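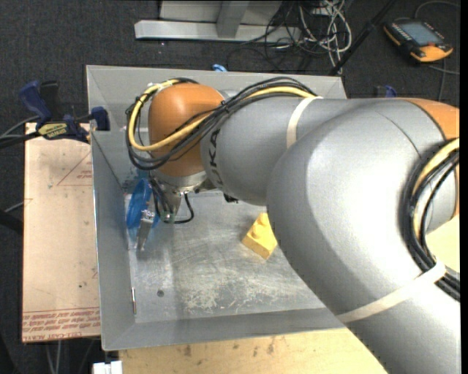
Home About Archive Things I Have Glued Contact

Against drawers

Posted 5/19/26

I own a Jundden parts cabinet. It has 78 little clear drawers, and when I bought it in November I believed it would change me. I labeled the first row with a label maker, the second row with a pen, and the third row with nothing at all, and that's as far down as the civilizing influence got. The remaining rows contain whatever was in my hand when I happened to be standing near them. One drawer has a single birthday candle in it. I know this because I open it every time I need a washer.

So I have gone back to trays, and I would like to make the case for them, mostly to myself, before my spouse sees what the cabinet cost.

A drawer is a place you put a thing so that you can stop thinking about it. This sounds good. For socks it is good. For the small stuff that lives on a worktable it's a disaster, as the whole trouble with a stray screw is that you need to keep thinking about it, right up to the moment you remember what it fell out of. Once it's in a drawer it has officially become somebody else's problem, and the somebody else is you in a year, wanting a washer and getting a birthday candle.

A tray leaves everything out where it can nag. You walk past with your coffee and there it all is, looking up at you.

I should say what kind of tray. I don't mean the wooden ones with rope handles that people put on ottomans. I mean sheet metal, shallow, ugly, the sort of thing they sell in the back corner at Clukel next to the funnels. My first one came from there and I chose it by knocking on it, like a melon. It has been dropped down the basement stairs once with me and twice without. A plastic one would have cracked. The cardboard lid of a shoebox, which is what I used all through my twenties, goes soft at the corners and starts letting the small parts out one at a time, usually at night. 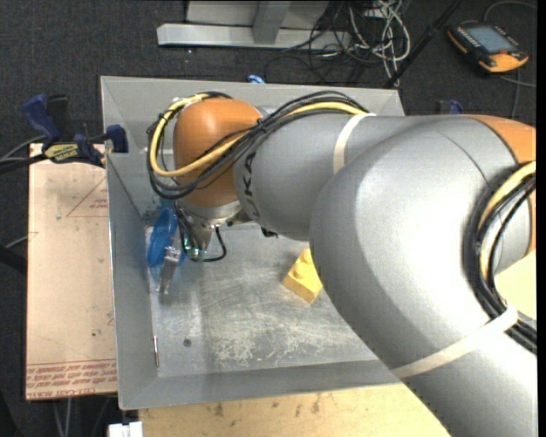
Sides matter more than anything else, and I'll fight people over this. Straight sides make a corner, and a corner is where a small screw goes to retire. You can't get a fingertip in there. You end up tipping the whole tray over a towel and chasing things across it. What you want are walls that slope outward, so you can run a part up the side with one finger and over the rim into your other hand. The gray tray on this table has them all the way around, and also has three blue bar clamps gripping the left rim, a refinement I had never thought of and now resent not thinking of. My trays travel. I lean on the edge, the far end comes up, and everything I've been carefully nagged by for a month is on the floor. Clamps! I own clamps. They're in a box under the cabinet, holding nothing.

The contents are about right too. Every working tray I have ever known ends up with one toy brick in it. I don't know how. We haven't had a child in the house for years, and I still turn up bricks in the garage like a farmer turning up flint. Yellow is the usual color. Then there's always a round blue plastic sort of thing, possibly a lid, and no way of telling what it would be the lid to. You can't throw it out. The day you throw it out, the jar shows up.

As for the scuffs, I gave up on those. I spent part of one weekend trying to get whitish marks off the bottom of my oldest tray with vinegar, then baking soda, then (I'm not proud) both, which fizzed and was very exciting and did nothing. The tray now has the old marks and some newer, rounder ones. A clean tray is a tray that belongs to someone who works in the cabinet.

A few rules have settled in over time, if you want them.

One tray per job. The minute the toaster and the bike light share a tray, you own a device that makes toast and blinks.

Nothing edible. I had a bad moment with a peppermint and a ball bearing.

Put something under the tray if you like the table. I use flattened cardboard boxes, and I turn the printing face up so I have something to read.

And you have to empty it eventually. I do this about as often as I see the dentist, and in the same spirit. Last time I got mine down to bare metal I found the missing foot for the kitchen scale, which I had replaced with a folded business card, and which I'd been blaming on the movers.

The cabinet is going to the swap shed on MacAulay Road in Okport as soon as I can get it into the car. I tried lifting it yesterday with the drawers in and they all slid out together like a deck of cards. So now the contents are on four trays and a cookie sheet, and I've already found two washers.

The candle is staying. It has its own tray for the moment.

Filed under: Bench & Basement, Minor Grievances

Get new posts by email, whenever there are any. Enter your address and press Sign Up. Unsubscribe any time.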